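**Werkstattbuch, 30. Juni 2021: Tuto, Greifer und Handtücher**

So, endlich wieder ein ganzer Abend am Tisch, und ich schreib's gleich auf, bevor ich morgen die Hälfte vergessen habe.
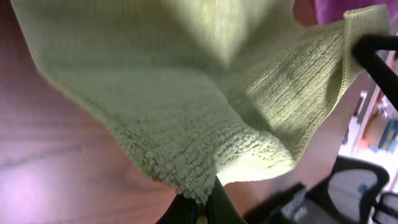
Parvaneh hatte die neuen Fingerspitzen schon gedruckt, ich musste nur noch nachfeilen (links klemmte die Passung, rechts ging's von allein drauf). Danach Nullpunkt neu gesetzt und den Schließwert auf 285 gestellt. Vorher stand da 470, das war noch von den Holzklötzchen übrig und für Stoff einfach viel zu grob!

Wir üben jetzt mit dem hellgrünen Mikrofasertuch. Das ist gemeiner, als es aussieht: Auf der einen Partie lauter dicke, zottelige Schlaufen, daneben enge Rippen, und am Rand der genähte Saum. Am Saum hält Tuto gut, an den Rippen auch noch ganz ordentlich. In den Schlaufen packt der Finger gern mal nur ein paar Zotteln, und dann rutscht das Ganze langsam weg, wenn der Arm hochfährt. Ich hab die Hubgeschwindigkeit auf 76 runtergedreht, das hilft schon mal. Florencia meint, wir sollten gleich die Ecken suchen und die Mitte vergessen. Hat sie wahrscheinlich recht, aber ich will's erst noch mit etwas weicherem Belag auf den Spitzen probieren.

Handgelenkkamera: Wenn der Stoff dicht vor der Linse hängt, ist er da nur noch eine große grüne Fläche ohne Struktur, und beim Anheben verwischt es zusätzlich. Belichtungszeit also kürzer! Hell genug ist es bei uns, auf hochstehenden Falten brennt es eher aus. Vielleicht die Lampe ein Stück wegdrehen.

Speicher: 2.396 Bilder liegen inzwischen auf der alten Platte. Shabnam, kannst du die bitte auf den Rechner oben ziehen? Den Ordner heißt du am besten wieder »Skoltholm«, sonst findet ihn das Skript nicht.

Noch offen:

- Kabel am Handgelenk neu verlegen, es scheuert bei voller Drehung
- Silikonbelag bestellen (die dünne Sorte)
- Schraube am unteren Finger sichern, die wandert
- Eckensuche mit Florencia durchsprechen, am liebsten Anfang Juli

Werte sind im Profil »Morutthorpe« gespeichert. Bitte nicht überschreiben, wer was ändern will, macht sich eine Kopie.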